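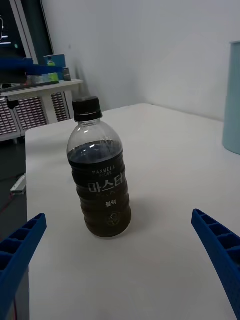 September, 6:40 a.m.
By the tenant upstairs

Slept four hours, which by the standards of this month is a spa weekend. The Odville move is done in the sense that everything I own is now in Odville. Where in Odville is another question. I found the can opener in a boot.

Coffee first, then the landlord's heating manual, which runs to more pages than my lease and has more feeling in it. The boiler is a Skultell. It has one button and four moods. At 2 a.m. it made a noise like a man lowering himself into a cold pool, and then did it again every few minutes until I got up and stood in front of it in my coat. It stopped. I went back to bed. It started.

The moving bill came to 1,310 dollars. I was quoted 955. The difference, according to the invoice, is "stairs." I have one flight of stairs. I went out and looked at them again to see what I'd been missing.

Walked down Insaurralde Street before work to learn the neighborhood. There is a bakery that opens at ten, for people who like their breakfast theoretical, and a laundromat with a sign asking customers not to dye things. A dog looked at me through a fence with real disappointment. The river is nice. I'd been told it was five minutes away and it's five minutes away, so that makes one thing.

Called Ulora about the internet. I was told my call was important for most of an hour, over a flute. They can come "between September and then." I asked the person to repeat that and it got no better.

Evening: opened two more boxes. One was all lids. The other was labeled KITCHEN, in my own handwriting, and held winter hats and a globe. I put the globe on the stove, where there's room, and ate toast over the sink. The boiler has been quiet since supper. I don't trust it.

Recent entries
Packing, part three: the drawer
Why I own 600 paper clips
A short history of my bad knee
Goodbye to the old radiator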